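팬드우드 고라니 기록실 자주 묻는 질문

메일로 들어오는 질문이 대체로 비슷해서 모아 둡니다. 답은 주로 기아영이 썼고, 윤지훈이 농담을 절반쯤 지웠습니다. 남은 것은 못 본 것들입니다.

밤에 밖에서 사람이 비명을 지릅니다. 신고해야 하나요?

사람이라고 생각되면 신고하세요. 우리가 창문 너머로 대신 들어 드릴 수는 없습니다. 다만 몇 초 간격으로 똑같이 쉰 소리가 반복되고, 내용이 없고, 점점 논 쪽으로 멀어진다면 고라니일 가능성이 높습니다. 번식기인 겨울에 많이 울고, 놀라거나 경계할 때는 철을 가리지 않습니다. 인터넷에는 이 소리를 알람으로 쓰는 분도 있던데, 효과는 확실하겠지만 같이 사는 분과 먼저 상의하시기 바랍니다.

고라니도 사슴인가요? 뿔이 없던데요.

사슴과입니다. 암수 모두 뿔이 나지 않고, 대신 수컷은 위턱 송곳니가 길게 자라 입 밖으로 나옵니다. 암컷도 송곳니가 있지만 짧아서 멀리서는 안 보입니다. 학명의 뒷부분 inermis는 '무장하지 않은'이라는 뜻입니다. 엄니를 단 동물에게 붙이기에는 좀 성급한 이름이었다고 봅니다. 앞부분은 물과 관계있는 말이고 영어 이름도 물사슴이니, 절반은 맞힌 셈입니다. 실제로 물가를 좋아하고 헤엄도 잘 칩니다.

노루와 어떻게 구별하나요?

엉덩이를 보세요. 노루는 엉덩이에 흰 털 무늬가 뚜렷하고 고라니는 그렇지 않습니다. 두 동물 다 여러분을 보면 곧장 엉덩이를 보여 주기 때문에 실용적인 방법입니다. 수컷 노루에게는 작은 뿔이 나고, 엄니가 보이면 고라니입니다. 강가 갈대밭이나 논둑에서 만났다면 십중팔구 고라니이고, 산 위쪽 숲이라면 조금 더 들여다볼 만합니다. 사진이 흐려서 모르겠으면 그냥 보내 주세요. 우리도 모르면 모른다고 답합니다. 강지훈이 작년에 보낸 사진은 비료 포대였습니다.

송곳니로 사람을 공격하나요?

엄니는 수컷끼리 싸울 때 씁니다. 사람을 만나면 대부분 달아나고, 가끔은 그 자리에 굳어서 자기가 안 보인다고 믿는 듯한 태도를 취합니다. 그렇다고 손을 내밀지는 마세요. 다치거나 구석에 몰린 고라니는 발버둥이 아주 세고, 발굽에 차이면 오래 기억에 남습니다. 도로 난간에 낀 녀석을 혼자 꺼내 주려다 바지를 잃은 회원이 있습니다.

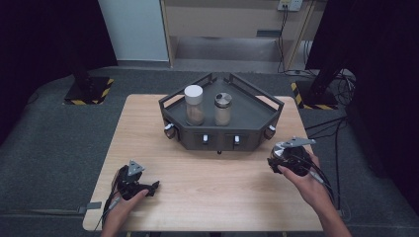
풀숲에 새끼가 혼자 누워 있습니다. 데려와도 되나요?

아니요. 매년 5월과 6월에 가장 많이 받는 질문이고, 답도 매년 같습니다. 어미는 새끼를 풀숲에 숨겨 두고 먹이를 먹으러 갔다가 젖을 먹일 때 돌아옵니다. 한배의 새끼도 한곳에 모아 두지 않고 따로 숨기는 경우가 많습니다. 새끼가 울지도 움직이지도 않는 것은 버려져서 기운이 없는 것이 아니라 가만히 있기를 아주 잘하고 있는 것입니다. 그걸 안아 드는 순간 여러분은 납치범이 됩니다. 선한 납치범이지만요.

피가 나거나, 파리가 꼬이거나, 옆에 죽은 어미가 있을 때는 이야기가 다릅니다. 만지지 말고 위치를 적은 뒤 해당 지역의 야생동물구조센터나 시군청에 전화하세요. 우유는 주지 마세요. 두유도 마찬가지입니다. 이 문장은 실제로 받은 질문 때문에 추가되었습니다.

이미 데려왔는데요.

그럴 줄 알았습니다. 구조센터에 바로 전화하고 발견한 장소를 최대한 정확히 알려 주세요. '강 옆 풀밭'은 정확한 위치가 아닙니다. 전화가 연결될 때까지 어둡고 조용한 상자에 두고, 이름은 짓지 마세요. 이름을 지은 분들은 전화를 늦게 겁니다.

고라니가 우리 콩을 다 먹었습니다. 왜 이런 동물을 기록합니까?

충분히 화내실 만한 일입니다. 고라니는 국내에서 유해야생동물로 지정되어 있고, 동시에 세계자연보전연맹 적색목록에는 취약종으로 올라 있습니다. 원래 사는 곳이 한반도와 중국 동부 정도인데, 그중 한쪽에서 유독 흔합니다. 밭 주인에게는 너무 많고 지구 전체로 보면 별로 없는 동물이라 입장을 정하기가 까다롭습니다. 우리 기록실은 어디에서 언제 보였는지만 적고, 콩값은 물어 드리지 못합니다. 피해 신고와 울타리 지원은 읍면 사무소에 문의하세요. 신청 시기가 지나면 다음 해까지 기다려야 하는 곳이 많으니 3월쯤에 한번 알아보시는 편이 좋습니다.

울타리 말고 다른 방법은 없나요?

회원들이 써 봤다고 알려 온 것은 반짝이 줄, 라디오, 크레졸 비누, 머리카락, 호랑이 무늬 담요입니다. 라디오는 사흘쯤 갔다고 합니다. 나아영 회원의 밭에서는 고라니가 담요 위에서 쉬다 갔습니다. 결국 아래쪽에 틈이 없는 망울타리가 제일 낫다는 재미없는 결론으로 돌아옵니다. 고추밭 지줏대에 헐거운 그물을 둘러 두는 것은 말리고 싶습니다. 수컷이 걸리면 고라니도 그물도 고추도 못 쓰게 됩니다.
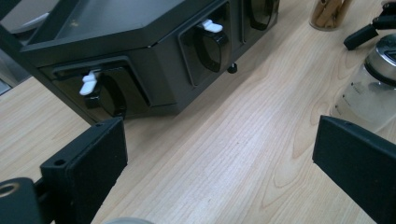 운전 중에 고라니가 튀어나오면 어떻게 하나요?

속도를 미리 줄여 두는 것이 거의 전부입니다. 나타난 다음에 핸들을 급하게 꺾으면 고라니 대신 전봇대나 맞은편 차를 만나게 됩니다. 뒤차를 살피면서 브레이크를 밟으세요. 상향등을 정면으로 받으면 그 자리에 서 버리는 경우가 있으니 끄는 편이 낫습니다. 한 마리가 건너갔다고 곧바로 속도를 올리지는 마시고요. 고라니는 대체로 혼자 다니지만, 짝을 쫓거나 새끼가 따라다니는 철에는 다음 순번이 있습니다.

이미 부딪혔다면 차를 안전한 곳에 세우고 도로 관리 기관에 연락하세요. 국도와 지방도는 지역번호와 120, 고속도로는 한국도로공사 콜센터입니다. 살아 있어도 다가가지 마세요.

똥만 보고도 기록할 수 있나요?

네. 환영합니다. 길쭉한 콩알 모양의 검은 알갱이가 한 무더기 있으면 사진을 찍고, 옆에 크기를 알 수 있는 물건을 놓아 주세요. 동전이나 자가 좋습니다. 먹던 초콜릿 과자를 놓은 사진이 한 장 있는데, 판독에 시간이 걸렸습니다. 염소를 키우는 곳 근처라면 그 사실도 꼭 적어 주세요. 작은 발굽 동물들은 이 분야에서 서로 개성이 부족합니다.

기록은 지금까지 얼마나 모였나요?

누적 1462건입니다. 그중 60건은 소리만 들은 기록이고, 19건은 나중에 개로 정정되었습니다. 개도 나름대로 열심히 걸어 다녔을 테니 지우지 않고 따로 보관합니다. 이 숫자로 팬드우드에 고라니가 몇 마리 사는지는 알 수 없습니다. 같은 녀석이 저수지 둑에서 여러 사람에게 목격되면 그만큼 여러 건이 되고, 그 둑은 산책로이기도 합니다. 기자분들은 이 문단을 한 번 더 읽어 주세요.

야간 관찰은 어떻게 참가하나요?

금요일 저녁에 할린 저수지 주차장에서 모입니다. 인솔은 여이슬이 맡습니다. 장화와 긴바지, 붉은빛으로 바꿀 수 있는 손전등을 가져오세요. 버석거리는 등산 재킷은 차에 두고 오시면 좋겠습니다. 풀밭에 들어가니 진드기 기피제도 뿌리시고, 집에 가서는 옷을 바로 빨고 몸을 씻으세요. 비가 조금 오면 나가고 많이 오면 안 나갑니다. '조금'의 기준은 이슬 씨의 기분입니다.

어린이는 보호자와 함께 오면 됩니다. 지금까지 가장 먼저 고라니를 찾은 사람은 거의 늘 어린이였고, 가장 먼저 고라니를 쫓은 사람은 거의 늘 그 옆에서 "어디? 어디?" 하던 보호자였습니다.

개를 데려가도 되나요?

안 됩니다. 얌전해도 안 됩니다. 짖지 않아도 안 됩니다. 위의 정정 기록이 더 늘어나는 것도 곤란합니다.

못 보면 환불되나요?

참가비가 없습니다. 그래도 물어보시는 분이 있어서 적어 둡니다. 세 번 연속으로 못 본 분께는 윤지훈이 녹음해 둔 울음소리 파일을 보내 드리는데, 받은 분들 반응은 썩 좋지 않았습니다. 이어폰으로는 듣지 마세요.

여기 없는 질문은 어디로 보내나요?

기록 양식 맨 아래 비고란에 적어 주시면 됩니다. 답은 며칠 걸리고, 5월과 6월에는 더 걸립니다. 그 기간에 새끼를 데려와도 되느냐고 물으시는 분은 네 칸 위로 올라가도 답이 없으니 더 올라가 주세요.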